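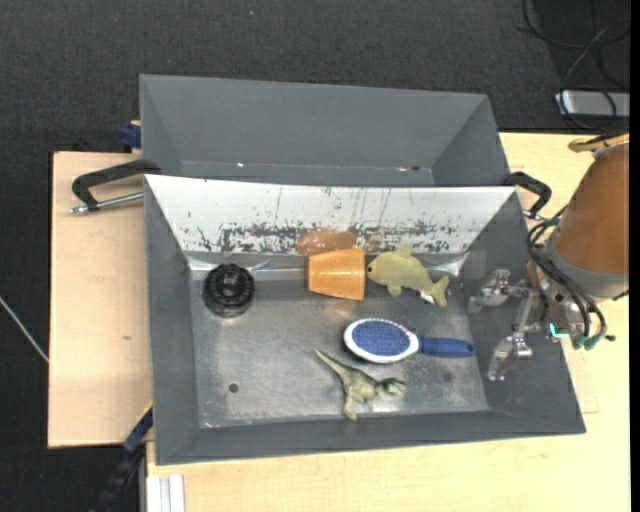 Photo: Jirnelex blog

January 27, 2017

OK quick one, I have maybe 20 minutes before I need to be out the door.

Day whatever of the Great Junk Sort. I'm doing it bin by bin now. Tried doing it room by room in May and it was a disaster, I just carried stuff from one room to the other and then it was dinner time. So, gray bins. One bin at a time on the table, nothing else gets touched until that one is dealt with.

Progress so far: the hall closet (done), the shelf over the washer (done-ish), the basket by the back door (do not ask).

Today's bin is the kind I hate most. Nothing in it goes with anything else. A cup, a hairbrush, a stuffed fish. Or dolphin? It has the tail for it. We've always said fish in this house but I looked at it again this morning and now I'm not sure. Yellow-green, little white tag still on it. Keep. Obviously keep. It needs a wash first, and I have to look up if it can go in the machine or if it's a sink job.

Orange cup. There used to be a set, we got them for the cabin at Cundcombe, and I think this is the last one. Fine for rinsing paint brushes. Moving to the craft shelf, not the kitchen, because if it goes in the kitchen someone will drink out of it and then I'm back to having one odd cup in the cupboard forever.

Blue and white hairbrush. I spent around 2 weeks looking for this thing and then bought another one at Betancur. So now we have both. The old one is nicer, the pad is softer. New one goes in the travel bag. I'm going to soak the old one tonight in warm water with a bit of shampoo and let it dry face down on a towel, that's worked OK for me before.

The black round thing with the ridges and the knob in the middle. No idea. Lid? Part of something? I'm giving it until the end of the month and then it goes. If you recognize it PLEASE leave a comment, I have a feeling the minute I toss it I'll find whatever it belongs to.

Also the bins themsleves. They're pretty scuffed up, the back wall on this one especially, all black marks and scratches. Was going to replace them with those Sirovar ones but I can't see spending the money when a scratched bin holds junk exactly as well as a new one. Might try baking soda on the marks. Might not.

Next up is the bin behind it, then the drawer with the cords in it, which I am dreading. Ok realy have to go, will answer comments tonight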